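보낸 사람: 아델리누 로부 (Adelino Lobo)
받는 사람: 카르도소 살림 메일링 리스트
날짜: 2026년 1월 20일
제목: Re: [카르도소 살림] 전자레인지 냄새와 겉면 얼룩, 다들 어떻게 하시나요

주앙킹 님, 그리고 목록에 계신 여러분, 안녕하세요.

답장이 늦어서 미안합니다. 메일은 받자마자 읽었는데, 이왕 쓰는 거 우리 집 전자레인지도 한번 제대로 닦아 보고 써야지 하다가 며칠이 훌쩍 지나 버렸어요. 제가 원래 그렇습니다. 남한테 뭘 권하려면 먼저 제 손으로 해 봐야 마음이 놓이거든요. 덕분에 주말 오전을 부엌에서 다 보냈고, 간 김에 서랍까지 하나 뒤집어엎었습니다.

주앙킹 님 메일을 아래에 나눠서 인용하고 그 밑에 하나씩 답을 달게요.

> 주앙킹 아브레우 (Joaquim Abreu) 님이 쓰신 글:
>
> 안녕하세요, 눈팅만 하다가 처음으로 글을 올립니다. 12월에 이사를 하고 나서 이제야 부엌이 자리를 잡아 가는데요, 전에 살던 집에서 쓰던 전자레인지를 그대로 가져왔습니다. 흰색이라 처음에는 참 산뜻했는데 지금은 문짝이며 옆면이며 손때가 얼룩덜룩합니다. 행주로 문질러도 그때뿐이고, 어떤 자국은 꿈쩍도 안 해요. 철수세미로 밀어 버릴까 하다가 겁이 나서 일단 여쭤봅니다.

철수세미는 내려놓으세요! 제가 예전에 바로 그 짓을 했다가 문짝 한가운데에 뿌연 동그라미를 만들어 놓고 두고두고 후회했습니다. 무광으로 된 겉면은 한번 긁히면 그 자리만 번들거려서 얼룩보다 더 눈에 띄어요.

저는 미지근한 물에 주방세제를 두어 방울 풀고, 부드러운 천을 적셔서 꼭 짠 다음 자국 위에 가만히 얹어 둡니다. 차 한 잔 마실 동안이면 돼요. 그러고 나서 살살 밀면 손때나 기름때는 대개 따라 나옵니다. 마지막은 깨끗한 물에 적신 천으로 한 번, 마른 천으로 한 번. 물론 시작하기 전에 플러그는 뽑으시고요, 천에서 물이 뚝뚝 떨어지면 안 됩니다. 특히 버튼 언저리나 옆면의 통풍구 쪽은 천을 한 번 더 짜서 닦으세요.

그래도 남는 거뭇한 줄은 때가 아니라 어디에 부딪혀서 생긴 자국일 수 있습니다. 이사를 하셨다니 더 그럴 것 같네요. 그런 건 베이킹소다를 물에 되직하게 개어서 손가락 끝에 묻혀 눈에 안 띄는 모서리부터 살짝 시험해 보시고, 괜찮으면 조금씩 넓혀 가세요. 안 지워지는 건 그냥 두셔도 됩니다. 우리 집 것도 그런 줄이 몇 개 있는데 이제는 정이 들었어요. 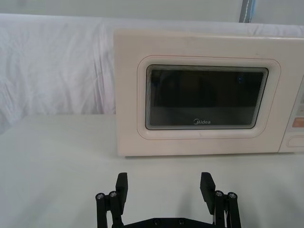

문 테두리의 가는 홈에 낀 때는 무엇으로 빼야 할까요?

마른 면봉으로 먼저 부스러기를 훑어 내고, 세제 푼 물을 살짝 묻힌 면봉으로 홈을 따라 한 바퀴 돌리면 됩니다. 이쑤시개는 끝이 부러져서 홈에 박히기 쉬우니 저는 안 씁니다. 면봉이 너무 굵으면 얇은 천을 나무젓가락 끝에 감아서 쓰세요. 힘은 거의 안 주고, 대신 천을 자주 갈아 주는 게 요령입니다.

> 안쪽 냄새도 고민입니다. 지난주에 생선을 한번 데웠더니 그 뒤로 우유를 데워도 생선 맛이 나는 기분이에요. 식구들은 제 코가 유난하다고 하는데, 저는 정말로 문을 열 때마다 납니다. 레몬이 좋다는 사람도 있고 식초가 좋다는 사람도 있고, 커피 찌꺼기를 넣으라는 사람도 있어서 뭐가 맞는지 모르겠습니다.

주앙킹 님 코가 유난한 게 아닙니다. 저희 어머니도 생선 데운 날은 하루 종일 부엌 창문을 열어 두셨어요.

저는 레몬파입니다. 전자레인지에 써도 되는 넓은 그릇에 물을 반쯤 붓고, 레몬 반 개를 얇게 썰어 띄운 다음 나무 꼬치를 하나 걸쳐 놓고 3분 정도 돌립니다. 꼬치를 넣는 건 물이 갑자기 확 끓어 넘치는 걸 막으려는 거예요. 다 돌아갔다고 바로 열지 마시고 김이 안쪽 벽에 골고루 배도록 조금 더 기다리세요. 그릇이 꽤 뜨거우니 꺼낼 때는 꼭 장갑을 끼시고요. 그다음에 천장, 옆벽, 바닥 순서로 닦습니다. 위에서 아래로 내려와야 두 번 일을 안 해요.

많이들 빼먹는 데가 천장입니다. 고개를 숙이고 들여다보지 않으면 잘 안 보이니까요. 국물 튄 게 거기 말라붙어 있으면 레몬을 한 망을 써도 냄새가 안 빠집니다. 유리 접시와 그 밑의 돌아가는 받침도 꺼내서 설거지하듯 씻고, 받침이 놓이는 동그란 자리도 한 번 훔쳐 주세요. 생선 냄새라면 저는 거기부터 의심하겠습니다.

식초도 효과는 좋습니다. 다만 한동안 부엌 전체가 피클 병 속 같아져서 저는 손님 올 일이 없는 날에만 해요. 커피 찌꺼기는 냄새를 없앤다기보다 밤새 넣어 두고 은근히 잡는 쪽인데, 축축한 채로 넣으면 곰팡이가 필 수 있으니 바싹 말려서 쓰셔야 합니다. 그리고 아침에 꺼내는 걸 잊지 마세요. 저는 잊고 그대로 돌린 적이 있습니다.

> 마지막으로 자리 문제입니다. 지금은 임시로 흰 탁자 위에 올려 두었는데, 새로 선반을 살지 그냥 둘지 못 정했습니다. 선반을 두면 장본 것도 밑에 넣을 수 있어서 좋을 것 같은데 부엌이 좁아요. 얀비(Janby)에서 나온 폭 50센티미터짜리 선반을 봐 둔 게 있습니다. 써 보신 분 계신가요?

얀비 선반은 제가 써 본 적이 없어서 좋다 나쁘다 말씀드리기가 어렵습니다. 저는 베르퀼리르(Verkulier) 선반을 쓰는데 높이가 92센티미터라 제 키에는 딱 좋고 아내에게는 조금 높습니다. 아내는 83센티미터 정도가 좋겠다고 노래를 불렀는데 제가 고집을 부렸어요. 뜨거운 국그릇을 꺼내는 사람이 누구인지 먼저 생각하고 높이를 정하시라는 말씀을 꼭 드리고 싶습니다. 그릇을 꺼낼 때 팔꿈치가 어깨 위로 올라가면 언젠가는 쏟습니다.

폭은 전자레인지 자체만 재지 마시고, 문을 활짝 열었을 때 어디까지 나오는지도 재 보세요. 냉장고 문이랑 부딪히는 집을 여럿 봤습니다. 뒤와 옆과 위에 얼마나 틈을 둬야 하는지는 제품마다 다르니 설명서를 보시는 게 제일 정확하고요. 그리고 바로 옆에 그릇 하나 내려놓을 자리가 있어야 합니다. 저희 집은 그 자리를 토스터가 차지하고 있다가, 제가 뜨거운 죽을 들고 갈 곳을 몰라 한 바퀴 돈 다음에야 토스터가 이사를 갔습니다.

탁자에 그냥 두고 쓰시는 것도 저는 괜찮다고 봅니다. 흔들리지 않고 튼튼하면 됐지요. 흰 탁자는 커피 자국이 잘 보이는 게 흠이라지만, 잘 보이니까 그때그때 닦게 되는 면도 있더라고요. 다만 근처에 천이나 행주를 두신다면 통풍구를 막거나 위에 덮이지는 않게 해 주세요. 저희 장모님은 먼지 앉는다고 전자레인지에 레이스 보를 씌우시는데, 돌릴 때마다 벗기시라고 전화로 잔소리를 합니다. 장모님께 잔소리하는 사위는 저밖에 없을 거예요.

아, 그리고 서랍 이야기를 잠깐만 할게요. 전자레인지 닦다가 옆 서랍을 열었더니 뚜껑 없는 밀폐용기와 용기 없는 뚜껑이 따로 나오는데, 짝을 맞춰 보니 남는 뚜껑이 거의 8개였습니다. 킬렌트(Kilent) 용기를 쓰시는 분 중에 네모난 작은 뚜껑이 필요하신 분 계시면 저한테 따로 메일 주세요. 모서리가 둥글고 반투명한 것들입니다. 데울 때 살짝 얹어 두면 국물 튀는 것도 막아 주는데, 꼭 닫지는 마시고 김 나갈 틈은 남기셔야 해요.

주앙킹 님, 레몬 해 보시고 결과를 꼭 알려 주세요. 그래도 생선 냄새가 버티면 베이킹소다를 작은 종지에 담아 안 쓰는 동안 넣어 두는 방법도 있으니 그건 그때 또 자세히 적을게요. 얀비 선반 써 보신 분들도 한마디씩 거들어 주시면 좋겠습니다. 저도 바퀴 달린 게 있는지 은근히 궁금하거든요.

새집에서 따뜻한 겨울 보내시길 바라며,
아델리누 드림

추신: 지난번에 올린 무조림 조리법에서 간장 양을 밥숟가락이 아니라 계량스푼으로 재셔야 합니다. 짜다고 메일 주신 분들께 죄송해요.

--
카르도소 살림 메일링 리스트
답장은 목록 전체로 발송됩니다. 개인적인 내용은 받는 사람을 확인하고 보내 주세요.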